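Petit fil sur le feuilleton de l'ancienne halle de Soltstead, parce que je sors de la réunion publique et que j'ai des choses à dire ! 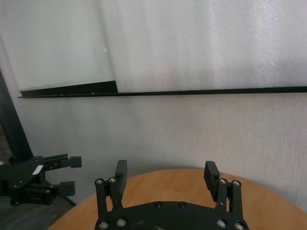

Donc la halle date de 1879, et la mairie veut bien que Pliseo la transforme en salle de concert, mais il manque toujours l'autorisation pour l'issue de secours côté rue. L'architecte veut garder la ferronnerie apparente – moi j'adore, mon voisin trouve ça sinistre.

2/ La jauge demandée : 155 personnes. La commission sécurité bloque là-dessus depuis janvier. Le dossier fait 28 pages, j'en ai lu cinq dans le bus, j'avoue.

3/ Les gens de Ông, le resto d'en face, sont plutôt pour (ça ferait du monde le soir), mais ils demandent que les livraisons passent par la rue Mindunar. Ça me paraît jouable.

4/ Prochain vote au conseil le mois prochain, à 19 h. J'y serai – avec un sandwich cette fois.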